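How to open and clean the inside of a desktop computer

Home > Guides > Computers

Written by Idrisa Athumani

Many people bring a computer to a repair shop when it only needs cleaning. The fans become loud, the machine feels slow in the afternoon, and the owner thinks it is finished. I have cleaned many office towers and I wish to show you how I do it. You do not need special knowledge, only patience and one free hour.

What you need

A cross-head screwdriver of medium size
A soft paint brush, 3 cm wide, never used with paint
A can of compressed air
A few cotton buds
A small dish for the screws
A dust mask if the computer was standing on the floor

Please do not use the household vacuum cleaner inside the case. The plastic nozzle can collect static electricity, and it can also swallow a small screw or a jumper.

Step 1. Switch off and disconnect

Shut down the computer from the menu and wait until the lights are off. Then pull out the power cable and all other cables from the back. Take a picture of the back with your phone first, especially if you have two monitors. When everything is disconnected, press the power button once and hold it for 6 seconds. This takes away the charge that stays in the circuits.

Step 2. Lay the tower on its side

Choose a table which is strong and has good light. Put the tower down so that the removable panel looks to the ceiling. On most office models this is the left panel when you stand in front of the machine. Some panels have two screws at the back, others have a latch that you lift. Slide the panel towards the back and it should come free. If it does not move, look again for a hidden screw before you use force.

With the tower lying like this, the parts are facing you and nothing falls out when you loosen it. I never work on a standing tower now.
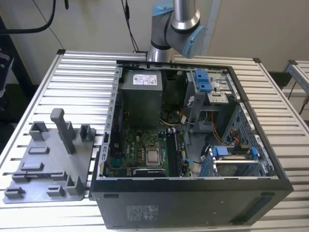

Before you touch anything inside, put your hand for a moment on the bare metal of the case. Repeat this each time you walk away and come back, above all if you have a carpet or a wool pullover.

Step 3. Find the main parts

The power supply is the metal box where the mains cable goes in. Do not open it, even when you see dust through the grille. It can keep a dangerous voltage for a long time after it is unplugged. The big flat board is the motherboard, and the processor sits on it under a cooler. In some cases the cooler is hidden by a plastic duct, and this duct usually comes off with two clips.

Step 4. Remove the dust

Begin with the brush and work from the top parts to the bottom ones. Use light movements, as if you clean a camera. Then take the compressed air and keep the can upright. Give short puffs from 8 cm and hold each fan with one finger, so it does not spin. A fan which spins too fast from the air can be damaged.

The fins of the cooler need the most time. Dust makes a kind of felt there – you can often lift it out in one piece with a cotton bud. Clean also the slots of the case, where the air enters.

Step 5. Check and close

Press gently on the memory modules and the cable plugs to feel if they are seated well. Look that no cable touches a fan. Slide the panel back, put in the screws and stand the tower up. Connect only power, keyboard and one monitor for the first start. If you hear a long beep or the screen stays black, switch off and press the memory modules in again.

I repeat this work every July, before the hottest weeks. If there are pets in the house, do it also in winter.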